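Drultmont water meter replacement enters second phase

Borkside district to lose supply for short periods through December

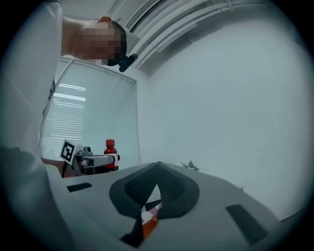 The Drultmont Water Department will begin replacing residential meters in the Borkside district in December, according to a work schedule released by the department. The phase covers 1,923 service connections, most of them fitted with mechanical meters that have passed their rated service life.

The new units are ultrasonic meters with no moving parts. Each one logs flow hourly and sends its readings by radio to a collector on the Brostness pumping station. Manual reading will continue in parallel for two billing cycles so that the two sets of figures can be compared.

Work at each address requires the supply to be shut off at the curb stop. The department lists the expected interruption at 40 minutes or less for a standard connection. Properties with a corroded curb stop will be rescheduled, and the valve will be replaced first at the department's expense. In the first phase, 152 valves had to be replaced before a meter could be installed.

Chin-lung Sin, the department's metering engineer, said older meters tend to under-register at low flow. "A worn meter can miss a slow leak entirely," Sin said. "Some customers will see a higher reading with no change in use."

Bills that rise by more than a quarter in the first cycle will be held for review before they are mailed. Customers may also request a bench test of the old meter, which will be kept for 9 weeks after removal.

Installation is being carried out by Dimitriou under the contract awarded for the first phase. Crews will work from 8 a.m. to 4:30 p.m. and will leave a notice at each address two days ahead. Almost 400 connections on the north side of Borkside have meters inside the building, and an adult must be present for those appointments.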